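Bulus Kitchen Teleop – data card

Version date: 2020-08-04
Maintained by the Plaller group

Summary
Bulus Kitchen Teleop holds 600 episodes of two-arm tabletop work with kitchenware, recorded under remote control. An operator moves a pair of leader arms and the two work arms follow. No scripted motion is included.

Tasks
Put dishes in a rack, hang cups, cover and uncover a pot, pass an item from one gripper to the other. Each episode carries one task label, written before recording.

Contents of an episode
joint_pos – measured positions, both arms
joint_cmd – commands from the leader arms
gripper – opening, left and right
rgb_head, rgb_wrist – color video at 15 frames per second
task – text label

Joint data is resampled to the video clock. The raw logs are kept separately and can be requested through the Pestano server.

Splits
The split is by operator. There are 4 operators; one appears only in the test set. Total size is 2660 GB before compression.

Known issues
– Episodes from June use the old gripper calibration. Apply the offset file before training.
– Shiny dishes and lids give strong highlights.
– Failed grasps are kept and flagged, but the flags were set by hand and some are missing.
– Wrist video can lag joint data by one step.

Loading
Use the Borbély reader, or open the files directly; field names are the same in both cases.

Sample views

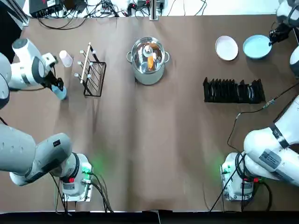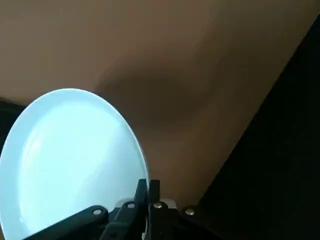
Head view with both arms at the table (first); wrist view, plate held at the rim (second).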